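プルカノ 鉄分チェックメーター Hasska 2

販売元:Bresport
品番:2646
掲載日:2024年3月25日

製品の概要

Hasska 2は、指先から採った少量の血液でフェリチン値を測る家庭用の測定器です。フェリチンは体内に蓄えられた鉄の量を知る目安になるたんぱく質で、貧血と診断される前の段階でも下がることがあります。鉄のサプリメントを飲み始める前と、飲み続けている間の確認に使うことを想定しています。

本体は手のひらに載る大きさで、測定チップを差し込むと自動で電源が入ります。結果は画面に数値で表示されます。判定の色分けやランク表示はありません。前モデルにあった「良好」「不足」の文字表示は、数値だけを見たいという利用者の声が多かったため廃止しました。

鉄のサプリメントとの関係

鉄は、足りていない人が補えば疲れやすさや息切れの改善が期待できる栄養素です。一方で、足りている人が飲んでも体調がよくなるという根拠は乏しく、便秘や胃の不快感が出ることもあります。とりすぎた鉄は体の外に出にくく、長期間の過剰摂取は肝臓などの負担になります。プルカノでは、測らずに飲み続けることをおすすめしていません。
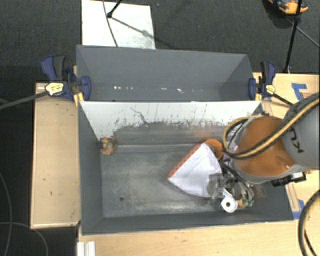

測定の間隔は、飲み始めてから2か月を目安にしてください。フェリチンは数日では大きく動かないため、毎週測ってもチップが無駄になります。風邪や炎症があるときは実際の貯蔵量より高い値が出ることがあるので、体調が戻ってから測り直してください。

開発を担当したGordon Turcotteは、もともと長距離走の選手の栄養指導をしていました。冬の間に記録が落ちた選手に鉄剤を一律に飲ませる習慣に疑問を持ち、練習場で使える測定器としてGuthrieの試作室で最初の型を作ったのが始まりです。

仕様

測定項目:フェリチン
検体:指先の血液
電源:単4電池2本(別売)
記録件数:860件
外部出力:なし

セット内容

本体、測定チップ22枚、採血用の針22本、収納袋、取扱説明書

使用上の注意

測定結果は診断の代わりになりません。低い値や高い値が続く場合は、記録を持って医療機関を受診してください。
妊娠中の方、鉄剤を処方されている方は、使用前に主治医に相談してください。
測定チップは開封後すぐに使用してください。針の再使用や共用はできません。
使用済みの針とチップは、お住まいの自治体の指示に従って処分してください。
直射日光の当たる場所や車内に置かないでください。

交換用チップについて

交換用チップは22枚入りのみの取り扱いです。前モデル用のチップは差し込み口の形が異なるため使えません。前モデル用のチップの販売は5月で終了します。

お問い合わせ

故障や初期不良は、本体裏面の製造番号を控えたうえで、Bresportの窓口までご連絡ください。電池を入れ替えても画面が点灯しない場合は交換の対象です。サプリメントの選び方や飲む量についてのご相談は、窓口ではお受けしていません。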